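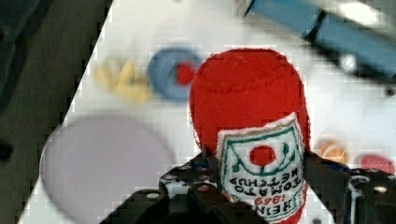 Marlene Rothe asked, before the evaluation had formally begun, whether a remote teaching kit could be judged fairly by people who had already learned to work around the faults of an older one. The question was a reasonable one, and it shaped the way this review was carried out. Operators with no earlier experience were given the first sessions on the Hiltivier teaching kit, and their remarks were collected before those of regular staff.

The Hiltivier is supplied by Plondton at a price of $1,280. That sum covers a pair of hand controllers, a desk stand, the connecting cables and the recording software. It does not cover the arm, the gripper or the cameras, which the buyer is expected to have. Our unit was purchased from the ordinary equipment budget of the Arabzadeh Laboratory in Plerkevcombe. The supplier was not told that a review would be published.

Setup

Installation took one morning. The printed guide is clear up to the point at which the controllers are matched to the arm, where two pages refer to a menu that no longer exists in the present version of the software. The support desk replied the next day with a corrected sheet. Buyers should ask for this sheet when they place an order.

The desk stand deserves a note of its own. It holds the controllers at a comfortable height for a seated operator, but the clamp will not close on a thick tabletop. We used a spare board under the stand instead, and it has stayed in place.

Teaching by remote control

The trial consisted of 600 recorded demonstrations by 11 operators. Tasks were kept to household handling: picking up toy food, moving dishes, and setting soft objects inside a cabinet. Objects were deliberately mixed. Hard plastic pieces are easy to grip and easy to knock over, while a stuffed item gives under the fingers and can be held in a poor position without falling out. The plush ketchup bottle used in the cabinet task is a good test for that reason. Held cap end up, with the fingers pressing in near the label, its sides bulge and the operator has to judge from the wrist view how firm the grip is.

The controllers performed well here. Small movements of the hand are carried over smoothly, and the scaling control allows the operator to slow the arm for the last part of an approach without changing posture. New operators became comfortable with it during their first session. The trigger that closes the gripper is less satisfactory. Its travel is short, and most of the closing happens in the second half of the pull. Several operators squeezed the soft toys harder than they intended. A software setting changes the response, but it must be entered again each time the program is started.

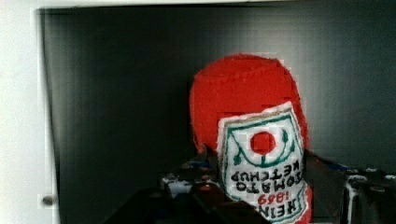
Cabinet work placed greater demands on the kit than table work did. A compartment leaves little room at the sides, and an operator who comes in at a slight angle will touch the frame before reaching the object. The controllers give a light vibration when the arm meets resistance. It is useful on the open table, but inside a compartment it came too late to prevent contact. We recommend that new operators practice the approach with the arm slowed to its lowest setting.

Teaching by hand

The kit also includes a mode in which the arm is released and guided directly. This mode is simpler to explain and produced neat recordings of short movements. Its weakness is that the operator's own hands and sleeves enter the camera view, so that many recordings could not be used for training. For tasks inside furniture, where the operator must lean in, we stopped using it after five sessions.

Recording software

Each demonstration is saved with the camera video and the arm positions on a common clock. Playback is prompt, and a poor attempt can be marked or deleted with one key. Notes may be added, though they cannot be searched. The file export is slow, and the program gives no sign of progress while it runs. Staff twice closed it in the belief that it had stopped, and both exports had to be repeated.

Support and recommendation

Plondton has answered all of our written questions within two working days. An update promised for January is to keep the trigger setting between sessions; we have not seen it and have not taken it into account.

The Laboratory recommends the Hiltivier kit for teaching by remote control on tables and open shelves. For cabinet tasks it is recommended to groups that can give their operators time to practice. We do not recommend buying it chiefly for the hand-guided mode. Our own unit remains in regular use, with the corrected setup sheet taped inside the lid of the case.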